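Werkstatt und Haushalt: Reagenzglasständer aus Acryl aufstellen, reinigen, aufbewahren

Stand: 7.9.23

Klare Ständer aus Acrylglas stehen längst nicht mehr nur im Labor. Man benutzt sie für Gewürzproben, für Saatgut, für Farbmuster beim Lasieren oder für Stecklinge auf der Fensterbank. Das Material ist leicht und sieht ordentlich aus, verkratzt aber schnell und verträgt nicht jedes Putzmittel. Die folgenden Hinweise stammen aus unserer Werkstatt in Lisau und gelten für die üblichen rechteckigen Modelle mit Lochplatte.

Die Unterlage

Auf einer blanken Tischplatte rutscht Acryl, und jedes Sandkorn darunter hinterlässt eine Spur. Besser ist ein mattes Tuch. Schwarz hat den Vorteil, dass man klares Glas und klaren Kunststoff darauf leichter erkennt und Spritzer oder Splitter sofort auffallen. Das Tuch muss nicht gebügelt sein, leichte Falten stören nicht. Dicke Falten dagegen schon, dann kippelt der Ständer.
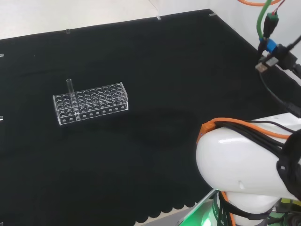

Wer das Tuch nur auflegt, zieht es beim Arbeiten früher oder später mit. Tischtuchklammern aus dem Campingbedarf reichen völlig aus. Vor dem Kauf die Stärke der Tischplatte messen: Viele Klammern greifen nur bis 25 mm. An der Seite, an der man sitzt, kann der Stoff frei überhängen. Er sollte aber nicht so lang sein, dass man mit dem Knie daran hängen bleibt.

Stoffreste vom Baumwollmolton gehen ebenfalls. Samt und alles, was fusselt, lieber nicht verwenden, die Fasern sammeln sich in den Bohrungen.

Anheben und Umsetzen

Vor dem Umsetzen kommen die Gläser heraus, auch wenn es nur eines ist. Ein voller Ständer wird oben schwer und gerät beim Anheben leicht aus der Waage. Leer ist das unkritisch, so ein Acrylständer darf in der Luft ruhig ein wenig schräg hängen.

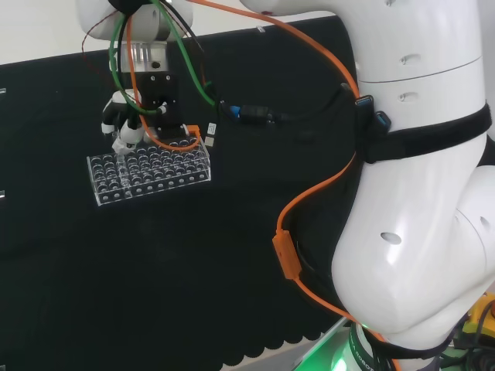 Kabel gehören vor dem Umräumen aus dem Weg, ob Lampe, Ladegerät oder Verlängerung. Wir führen sie am Gerät entlang und bündeln sie mit Klettband. Ein kräftiges Orange wie bei dem langen Kabel hier übersieht man auch bei schlechtem Licht nicht, dunkle Leitungen verschwinden vor einem dunklen Tuch fast ganz. Wer neu kauft, nimmt also eine auffällige Farbe. Steckverbindungen nie auf die Arbeitsfläche legen, wenn dort mit Flüssigkeit gearbeitet wird.

Reinigen

Lauwarmes Wasser mit einem Tropfen Spülmittel genügt fast immer. Kein Glasreiniger, kein Spiritus, kein Aceton: Alkohol und Lösungsmittel machen Acryl trüb und können an den Kanten feine Risse auslösen. In die Spülmaschine gehört der Ständer auch nicht, bei 65 Grad kann er sich bereits verziehen.

Die Löcher reinigt man mit einer weichen Flaschenbürste. Für Bohrungen von 18 mm passt eine Bürste mit 17 mm Durchmesser gut. Danach klar nachspülen, kopfüber abtropfen lassen und mit einem Mikrofasertuch ohne Druck trocken tupfen. Papiertücher kratzen.

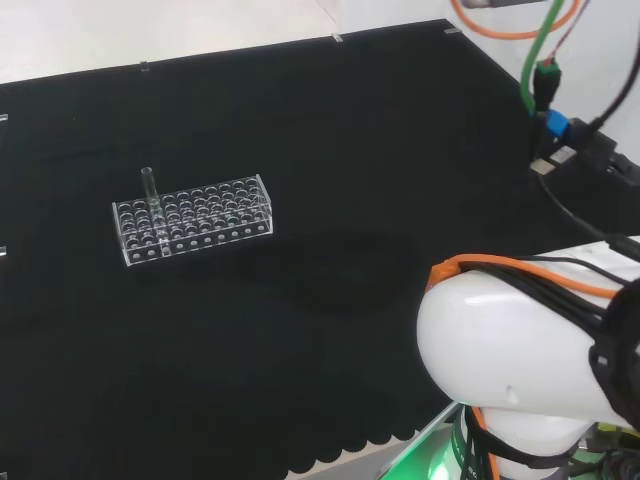
Kalkränder löst verdünnter Haushaltsessig. Kurz einwirken lassen, nicht über Nacht. Feine Kratzer lassen sich mit Kunststoffpolitur mildern, tiefe bleiben. Wir nehmen die Politur von Grellari, andere tun es auch.

Befüllen und Einsetzen

Gläser nicht bis zum Rand füllen. Beim Einsetzen das Glas oben fassen, senkrecht über das Loch halten und langsam ablassen, bis der runde Boden unten aufsitzt. Nicht fallen lassen und nicht drehen, wenn es klemmt. Meist sitzt dann nur die Unterkante schief am zweiten Loch.

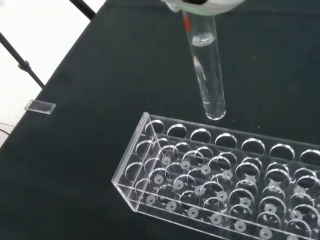
Aufbewahren

Leere Ständer kommen staubfrei in einen Karton oder in eine Schublade, mit einem Tuch dazwischen, wenn mehrere aufeinander liegen. Direkt auf die Heizung oder in die pralle Sonne stellt man sie nicht. Im Januar bei Frost nicht im Schuppen lassen, kaltes Acryl bricht leichter. Die Gläser lagern getrennt und liegend. Passende Ersatzgläser in kleinen Mengen führt bei uns Peixoto in Plarkumberg, dort auch nach Stopfen fragen.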